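Open day at the Zolto warehouse, Gumska Road

By Aroha Pomare

The open day was on Friday, February 9, 2024, and ran from ten until four. Zolto supplies cafés, school kitchens and small shops with dry goods and disposables, and we have bought from them by phone for years without seeing the place. I went on behalf of our lunch club and took notes for the other members who couldn't get the day off.

Getting there

The bus stops at the bottom of Gumska Road and it is a ten-minute walk uphill from there. There is no pavement on the last stretch. If you drive, use the second gate, as the first is for lorries only. Parking was free. Visitors sign in at the trade counter and are given a yellow waistcoat, which you have to hand back when you leave.

The dry store

Mirjana Angelovski took our group round. She runs the dry store and has been there since it opened. The racking goes up to the roof, with flour and rice at the bottom and lighter goods above. Flour comes in twice a week and the oldest pallets are always moved to the front. She showed us a split sack and what they do with it: it is weighed, written off and goes to a pig farm. The floor is swept every hour.

We asked about minimum orders. It is still 100 pounds for free delivery, going up to 400 if you are more than 30 miles away. Below that you can collect. Split cases are allowed on tins and oil but not on sugar.

Disposables are kept in a side room near the trade counter. Bags, foil, baking paper and cling film are sold in single rolls there, so you don't need to take a full case. I wrote down the cling film prices for the club, and we could do with keeping ours in a basket on the worktop instead of at the back of the drawer. 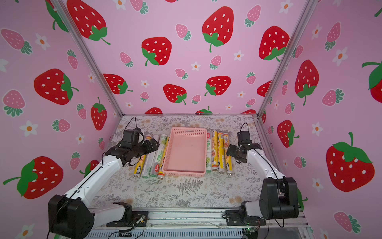
The cold rooms

These were the part most people had come for. There are two chillers and a freezer, and we were let into the larger chiller for a few minutes with the door wedged open. Cheese is on the left and cooked meats are on the right, on separate racks with different coloured labels. The temperature is logged by hand as well as by the system, in a book on a string by the door.

The freezer holds 700 cases when full. We only looked through the window. Peas and chips take up most of it, and Mirjana said the ice cream space doubles in August.

Lunch and the talk

Lunch was soup, rolls and a tray of sandwiches in the staff canteen. The talk afterwards was given by a man from McAlister, the firm that does the deliveries. He explained the new routes. Ours moves from Tuesday morning to Tuesday afternoon, so somebody will need to be at the hall until three.

There was also a short part on storing things at the other end. Most of it was common sense: keep food off the floor, date everything, and put things of one kind together. Cling film rolls fit lengthwise in a pink plastic basket of the ordinary sort, packed side by side.
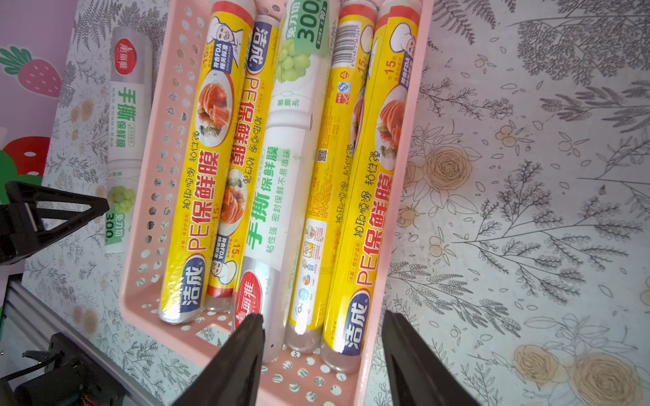
He also asked customers to flatten their cardboard before the driver comes, and to stop leaving crates outside overnight. Several people said their crates were never collected, and he took down their names.

I left at half past three with a price list, a calendar and a sample bag of red lentils. The price list is in the club folder. Anyone who wants to see the warehouse can ring the trade counter and ask for the next date.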